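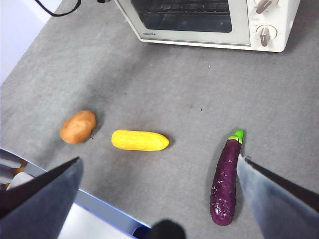

Potato, corn, aubergine and toaster oven, as seen from the wrist camera.

Chaltu Sisay would like it known that she has nothing against the aubergine. "It's a perfectly good aubergine," she says. "It's glossy, and our depth estimates don't care for glossy. I've had worse colleagues."

Sisay leads the planning software at Ikulura, which takes up the upper floor of a former print works and smells, faintly, of somebody's soup. Her team writes the layer that sits between what a robot arm sees and what its motors are told to do. The product is called Sterard. When I ask what the name means she looks at the ceiling for a while and says it was free.

The task of the month is putting toy vegetables into a toaster oven, which sounds like something a toddler could manage, and she agrees that a toddler could. "A toddler has a wonderful controller. Terrible planner, mind you. We're the other way round. We can tell you the whole route to the oven door in 52 milliseconds and then arrive at it slightly too low."

She pulls up a planning trace on her second monitor. It is a long column of numbers with the odd line in red, and she reads it the way other people read the football scores. Each attempt is broken into stages: find the object, choose a grasp, move, close, lift, open the door, place. The old version of Sterard planned all of that at the start and stuck to it, come what may. "Very principled," says Sisay. "If the potato rolled, it went and picked up where the potato used to be. It would carry nothing to the oven with enormous care."

The new version checks its plan again at every stage, and sometimes in the middle of one. That brought its own trouble. For most of October the arm dithered. With three objects lying in reach and no strong reason to prefer any of them, the planner would set off for the corn, notice that the potato was now a shade cheaper, turn round, and notice the corn again.

"We had a run where it changed its mind 866 times," she says. "I went for lunch. I came back and it was still considering its options."

The cure was a small penalty for switching targets, which took an afternoon to write and three weeks to set. Too low and the dithering came back. Too high and they were back to fetching vegetables that had left. The number they settled on is 550, in units she declines to defend. "It's 550 of whatever the cost function is made of. Regret, possibly."

Perception is handled by a separate module called Mạc, and relations between the two are cordial but watchful. Mạc reports where it thinks each object is and how sure it feels. Sisay's complaint is that it used to feel sure about everything. It now sends a spread of guesses with each position, and the planner picks grasps that would work for most of them. "So with the potato, fine, it's an oval, come at it from nearly anywhere. The corn wants gripping across the middle. The aubergine has a fat end and a stalk end, and if you're wrong about which way it points you learn quite quickly."

I ask about the view from the wrist, where the fingers take up a good part of the picture. She says people always want to move the camera back, and she used to be one of them. A fixed camera at their partner lab in Hikbridge sees the whole bench nicely until the arm leans over it, at which point it sees an arm. "From the wrist you lose things right at the corners, behind your own fingers. But you get closer as you get closer, if that makes sense. The picture improves just when you need it to."

And the oven? She sighs. The door is tinted, the rack behind it is a set of thin lines, and the knobs have been mistaken by earlier builds for something worth picking up. There is now a rule against that. It is written in the code as a comment, in capitals, and she asks me not to quote it.

The next piece of work is a replay tool, so that a failed run can be stopped at any stage and planned again with different settings. Until now they have done this by setting the bench up again by hand and arguing about where the corn was. She reckons the tool will be ready in about a month. Then she looks at the red lines on her monitor and asks whether I could leave that bit out.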